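October, late evening

Birdie Benavides has sold me on a sleep method, or she thinks she has. It's called the Plundik and it came as a workbook with a tear-off chart in the back. The promise is that you give it 30 nights and you'll fall asleep inside of 4 minutes for the rest of your life. I would like to meet the person who timed that. How do you time it? You'd have to be awake to stop the clock.

Still, I was up again last night from a quarter to two until the garbage trucks, so I'm not in a position to be snooty. I paid her back for the book, and I've said I'll do it properly and write down what happens, including if what happens is nothing.

The rules so far. No coffee after noon. No screens after supper. Feet in warm water before bed, then dry socks, and you're supposed to say the day backward to yourself from the pillow to breakfast. I tried that part already and got as far as lunch before I started arguing with Dwayne Dvorak in my head about the fence.
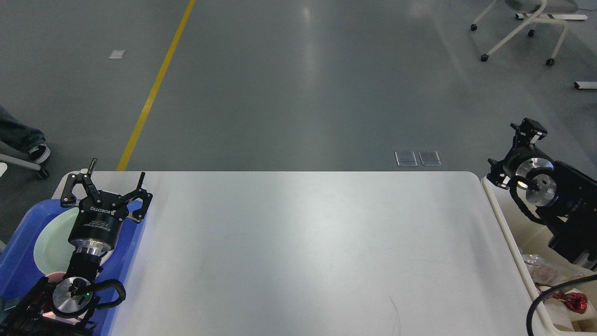 I did lose the argument, by the way, even in my own head. He has a way of going quiet that makes you feel you've been shouting. The fence is staying where it is until spring and I suppose I can look at it crooked for one more winter.

Desmond thinks the whole business is a racket. He says people slept fine before there were workbooks. I don't believe that either. My grandmother never slept a full night that I knew of, and she had no screens and a clear conscience. She used to iron at three in the morning. Everybody in the house had creased pillowcases and she looked like death.

What bothers me is page 276, where the author says that if the method fails you weren't sincere. That's a neat trick. My old piano teacher had the same one.
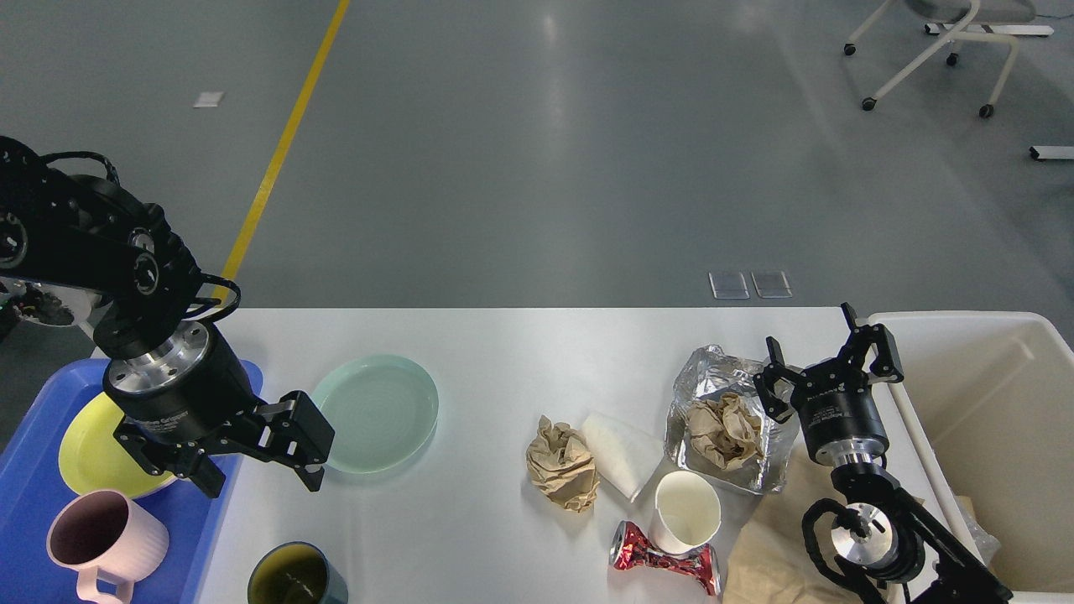
Second night

Did the feet. Water went cold while I was hunting for a towel, so I don't know if it counts. Said the day backward and made it all the way to toast. Then lay there feeling pleased with myself, which woke me right up.

Heard the clock downstairs do two and three. Don't remember four. Birdie called before nine to ask if I felt a difference and I said I felt tired. She said that was the old sleep leaving. I asked her where it was going and she told me to keep an open mind.

My mind is open. It's open at two in the morning, that's the complaint.

Tavion Tran stopped by for the ladder and stayed for soup. He works nights and sleeps days with a towel nailed over the window, no workbook, no foot bath. He asked how many steps were in the routine and when I read them out he said he'd be too tired to go to bed. He did borrow the page about breathing, though, and I noticed he folded it pretty carefully. 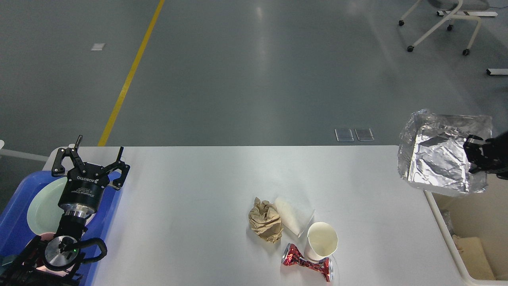 I've left the chart on the refrigerator where I can't avoid it. You color in a little moon for each good night. So far I have colored in half of one, and there's no rule about halves that I can find. I looked in the index. There's an entry for "doubt" and it sends you back to page 276.

No coffee today since breakfast, and a headache from it. The kettle is on for the feet. If I'm awake at two I'm going to get up and do the ironing, and Birdie can put that in the chart however she likes.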